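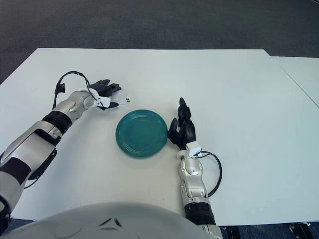 The second-hand tableware trade used to run on house clearances and a few patient dealers. Weidong Xue has been in it long enough to remember driving to three sales in a morning and coming home with one gravy boat. These days he keeps 3,959 pieces on metal shelving behind his shop, Cloltetti, and most of what he sells goes out by post to people replacing something they broke.

The requests are narrow. A customer wants the small saucer, never the large one, in a green that was made for two years and then dropped. Xue keeps a card for each request, in a drawer by the till, and some of the cards are very old.

"People don't want a new set," he says. "They want the one they had to be complete again."

Full dinner services are hard to shift. A twelve-place set with tureens and a meat dish takes up a cupboard that many flats no longer have, and it will often sell for less than a decent frying pan. Single plates do better. Xue will split a service if he has to, though he holds on to it for a year first in case someone comes in.

Coloured glass has gone the other way. Pressed plates in blues, greens and ambers were cheap when they were made and stayed cheap for decades. Lingyun Tang, who runs the twice-yearly fair at Velel, had nine glass dealers at her last one in October and turned others away. The hall takes 200 tables and she would like a bigger one.

Tang's advice to new buyers is dull, by her own account. Run a finger round the rim, because chips are easier to feel than to see. Hold glass up to a window and look for cloudiness, which dishwashers cause and which does not come out. Ask the dealer whether anything has been glued — most will tell you.

Prices at the fair start at a pound or two. The dearest thing sold in October was a fish service at £1,025, bought by a couple who said they intended to eat off it.

Xue approves of that. He uses his own stock at home, mismatched, and when a plate breaks he takes another from the shelves and crosses it out of the book.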